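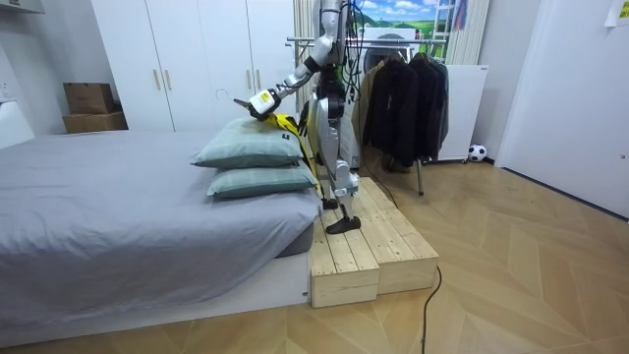 Purificación Zabala wrote in to ask whether the old bracket on her porch counts as a corbel or a modillion, and whether it matters if the seller calls it both. It matters if you are paying for one and getting the other. Sellers of salvaged trim use these words loosely, and I have stopped trusting any label I haven't checked myself.

How to tell a bracket, a corbel and a modillion apart

Start with what the piece holds up. A corbel is built into the wall and sticks out to carry a load, such as a beam or the foot of an arch. If the back of the piece is flat and finished, with no tail going into masonry or framing, I would not call it a structural corbel, whatever the tag says.

A bracket is the loose word. It covers nearly anything that reaches from a wall to the underside of something else. Many of the big scrolled ones under Italianate eaves carry no weight at all. Press a thin blade into the joint at the top. If it slides all the way through, the bracket is hanging from the eave, and you can treat it as decoration.

A modillion belongs to a cornice. It lies flat, longer front to back than it is tall, and it comes in a row. One modillion by itself is salvage. Look for the row, or for the paint ghosts where the row used to be.

Measuring

1. Measure projection, height and width, in that order.
2. Do it on 3 pieces if you have them. Old runs were not as regular as people like to claim.
3. Measure spacing from center to center. Gaps vary with every coat of paint.
4. Write down which end of the wall you started from.

On the Brustura house the cornice listing promised 97 matching modillions. They matched from the sidewalk. Up on the ladder I found 5 different profiles, and one stretch had been patched with plain blocks - fine work, but they were blocks.

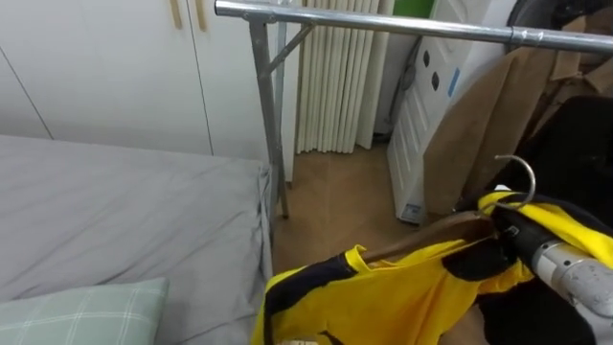 Bedroom, with the yellow and black jersey on its hanger.

Checking the catalog

Largate and Astex both sell reproduction pieces, and their names do not agree. Largate part 291 is listed as a corbel. Astex has nearly the same shape under brackets. Ignore the heading and read the section drawing. If there is no section drawing, ask for one before you order, and don't accept a photo in its place.

I would also be slow to believe a style name. "Urquijo pattern" gets attached to any scroll with a leaf on it, and I have yet to see a dated source for the term.

For Purificación's porch: flat back, taller than it is deep, one on each side of the post. Call it a bracket and pay the bracket price.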